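Forum Voix et Clavier > Disques et rééditions > Coffret Pasaribu (mélodies), pressage Limine : vos avis ?

21 réponses

melati_w
Bonjour à tous,
Je suis nouvelle ici et le français n'est pas ma langue maternelle, donc je vous prie d'excuser les fautes. Je lis le forum depuis longtemps et j'ai appris beaucoup de choses grâce à vous.
Ma question concerne le coffret des mélodies par la mezzo Kurniawati Hutapea, que Limine vient de rééditer sous le titre « Coffret Pasaribu ». J'ai possédé deux des microsillons d'origine, parus chez Farkine, et je les ai tellement écoutés qu'ils sont devenus presque inutilisables. J'ai donc commandé le coffret dès l'annonce, au mois d'août.
Je l'ai maintenant écouté en entier, deux fois, et je reste partagée. La voix est magnifique, cela ne se discute pas. Mais il me semble que le piano a reculé. Sur mes vieux disques, Danang Pangaribuan était assis à côté de la chanteuse, si je peux dire ainsi. Sur le coffret, il joue dans la pièce voisine, avec la porte ouverte.
Est-ce que je suis la seule à entendre cela ? Est-ce que quelqu'un possède les deux versions et peut comparer ?
Merci d'avance pour votre patience.
Melati

contre_ut
Bienvenue Melati. Votre français est meilleur que celui de la moitié du forum.
Pour le piano : non, vous n'êtes pas seule. J'ai pensé la même chose sur le premier disque. Sur le deuxième ça va mieux.

galette_noire
Pas d'accord. J'ai les trois Farkine en très bon état et le coffret Limine. Le piano est au même endroit, il a juste perdu le bas-médium gonflé du pressage d'époque. On s'habitue à un défaut pendant des années et quand on l'enlève on croit qu'il manque quelque chose.

Melodiste59
Galette, tu dis ça de toutes les rééditions.

galette_noire
Parce que c'est vrai de toutes les rééditions.

melati_w
Merci pour ces réponses rapides.
@galette_noire : je comprends votre argument et je l'ai pris au sérieux. J'ai refait l'écoute hier soir, au casque puis avec les enceintes, en choisissant seulement les mélodies où la main gauche a un rôle important. Au casque, je dois reconnaître que la différence est plus petite que je ne l'avais écrit. Avec les enceintes, elle reste bien présente pour moi. Je ne sais pas comment expliquer cela.
Je voudrais aussi demander une chose sur la notice. Il est écrit que les bandes ont été transférées par Tipene Pirihi « à partir des meilleures sources disponibles ». Cette formule m'inquiète un peu. Est-ce que cela veut dire que certaines bandes originales sont perdues ?

contre_ut
En général, oui, c'est ce que ça veut dire. Ou bien que quelqu'un n'a pas cherché très longtemps.

srondo
Je me permets d'intervenir, j'avais écrit à Limine à ce sujet. Réponse courtoise et assez complète : les bandes des deux premiers microsillons existent et ont servi. Pour le troisième (celui avec les berceuses), la bande de la face B est introuvable et le transfert vient d'un disque. On l'entend d'ailleurs, il y a un léger souffle de surface à partir de la plage 14 du deuxième CD.
Suryani Rondonuwu

Melodiste59
Ils auraient pu l'écrire dans la notice, quand même. Un coffret à ce prix...

galette_noire
Là, je suis d'accord. Un transfert de vinyle bien fait ne me dérange pas du tout, mais on le dit.

srondo
J'ajoute que le tirage est limité à 3 000 exemplaires numérotés. Le mien est le 1 597. Si vous hésitez, n'attendez pas trop, Limine ne represse presque jamais.

contre_ut
486 pour moi. Je ne sais pas si ça me rend plus savant.

pedale_douce
Bonsoir. Je prends la discussion en route. Personne ne parle du choix des œuvres ? Il manque tout le cycle des « Lettres du port », qui était pour moi le sommet du deuxième microsillon. À la place on a des inédits de studio qui, franchement, étaient restés inédits pour de bonnes raisons.

melati_w
@pedale_douce : c'est aussi mon regret, mais je ne serais pas aussi sévère avec les inédits. Les deux premiers me paraissent faibles, c'est vrai, la voix n'est pas encore chauffée et le tempo hésite. Par contre la troisième prise, la mélodie sans titre en si mineur, est pour moi une des plus belles choses du coffret. Hutapea y chante la dernière strophe presque sans vibrato et Pangaribuan attend très longtemps avant l'accord final. Je l'ai fait entendre à une amie qui n'aime pas le chant et elle a demandé de la remettre.
Pour les « Lettres du port », savez-vous s'il s'agit d'une question de droits ?

pedale_douce
D'après ce que j'ai lu, le cycle avait été cédé séparément à Kurnimico, qui l'a sorti en cassette, puis plus rien. Donc oui, probablement les droits. Mais je n'ai pas de source solide.

srondo
C'est exact pour la cassette, je l'ai. Le son est épouvantable.

galette_noire
La cassette est épouvantable parce que la copie était faite à grande vitesse. La prise de son, elle, est celle du microsillon. Sur un bon Farkine c'est splendide.

Melodiste59
Et voilà, il faut encore acheter les vinyles.

melati_w
Je reviens avec un message un peu plus long, car j'ai fait ce que plusieurs d'entre vous me conseillaient. J'ai emprunté un exemplaire propre du deuxième Farkine et j'ai comparé plage par plage avec le coffret, en réglant le volume de façon égale autant que je le pouvais. Je n'ai pas d'instrument de mesure, seulement mes oreilles et un carnet. 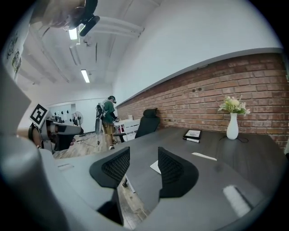 Pour les quatre premières mélodies, je donne raison à galette_noire. Le piano n'a pas reculé, il est devenu plus mince. Les notes graves ont moins de corps, mais on distingue mieux les voix intérieures, et dans la « Chanson du rameur » j'ai découvert un contre-chant au pouce que je n'avais jamais remarqué. C'était une petite honte pour moi, après tant d'années.
Pour la suite, je maintiens mon opinion. À partir de « Midi sur la digue », l'équilibre change entre les deux musiciens, et cela ne se trouve pas sur le microsillon. La chanteuse avance d'un pas, peut-être deux. Je suppose que M. Pirihi a voulu rendre le texte plus compréhensible, ce que je peux respecter. Mais dans ces mélodies le piano porte la moitié du sens. Quand le poème se tait, c'est lui qui continue la phrase, et il faut l'entendre de près.
Un autre détail : les silences entre les mélodies sont plus courts que sur le disque. Après « Le puits », on a à peine le temps de respirer. Cela me gêne plus que l'équilibre, si je dois être sincère.
Je garde le coffret et je le recommande à ceux qui ne connaissent pas cette voix. À ceux qui possèdent déjà des Farkine en bon état, je dirais d'écouter d'abord chez un ami.

contre_ut
Belle écoute, merci. Pour les silences entre les plages vous avez raison, je n'avais pas fait attention. Je viens de vérifier « Le puits », c'est expédié.

galette_noire
Je veux bien céder sur « Midi sur la digue ». J'ai réécouté deux fois et la voix est effectivement plus en avant. Sur les autres de la série, je ne l'entends pas. On ne va pas se fâcher pour un pas ou deux.

pedale_douce
Moi je trouve qu'au contraire la voix devait avancer. Sur le microsillon, je ne comprenais pas un mot sur trois. Avec le coffret j'ai enfin pu suivre les poèmes sans la notice, et heureusement, vu que les textes chantés n'y sont même pas tous imprimés.

Melodiste59
Il en manque combien ?

pedale_douce
Tous ceux des inédits. Et « Le puits » est imprimé avec une strophe en moins.

melati_w
@pedale_douce : la strophe qui manque, je l'ai sur la pochette de mon ancien disque. Je peux la recopier et vous l'envoyer en message privé, si cela vous est utile. Il y a un mot effacé par une tache au troisième vers, mais on le devine bien quand elle le chante.

pedale_douce
Avec grand plaisir, merci !

srondo
Je veux bien aussi, s'il vous plaît. Et si quelqu'un a une piste pour le premier microsillon en bon état, à un prix raisonnable, je suis preneuse.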